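7 de agosto de 2026, sexta-feira

Terceiro dia de medições do consumo em espera no apartamento. Comecei pelo contador geral às 6h40, com o frigorífico desligado e tudo o resto como fica durante a noite. Leitura estável: 70 W. É demasiado para uma casa onde, em teoria, ninguém está a usar nada.

Fiz as contas para o ano inteiro e passa dos 600 kWh. A fatura de maio já apontava para isso, mas na altura atribuí a diferença ao desumidificador.

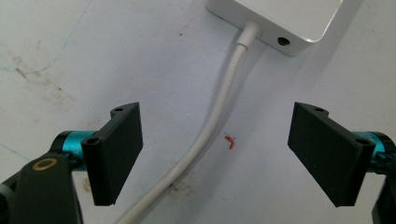

Segui o método que o Rachid Kettani me explicou: desligar todos os circuitos no quadro e voltar a ligá-los um a um, com cinco minutos de espera entre cada um. O circuito da sala responde por mais de metade. O da cozinha fica quase a zero, descontado o relógio do forno. O do corredor oscila sem razão aparente; repeti três vezes e continua a oscilar. Suspeito do transformador da campainha, que é mais velho do que eu.

O medidor de tomada Drurnex arredonda ao watt e abaixo de 3 W deixa de ser fiável. Para cargas pequenas passei a registar a energia acumulada em 24 horas e a dividir. É lento, mas reduz o erro.

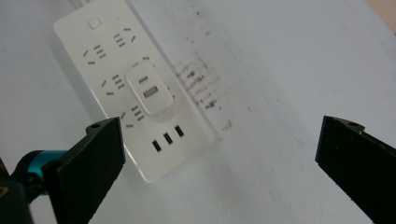
À tarde, a caldeira. O manual da Fahmy indica um valor em espera que não consegui reproduzir: o meu sai mais alto, com a bomba parada e o visor apagado. Escrevi à assistência. Entretanto, a Mi-kyung Bae emprestou-me a pinça amperimétrica, que não serve para correntes tão baixas a menos que se enrole o condutor dez vezes. Enrolei. O resultado aproxima-se do do medidor — diferença de 0,4 W, aceitável.

Revi também a folha de cálculo. Havia uma célula com 2.690 kWh como total anual, quando a soma das faturas dá outra coisa; tinha incluído um mês duas vezes. Corrigido. 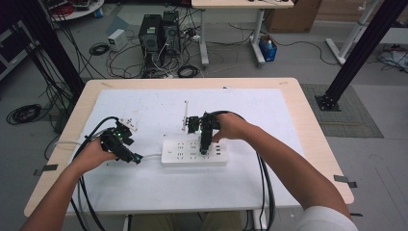
Por fazer: repetir o corredor com a campainha desligada, medir o router em separado, confirmar a potência contratada. Amanhã deixo o medidor na televisão desde as 8h e só volto a ler no domingo à mesma hora. Falta comprar pilhas para o termómetro.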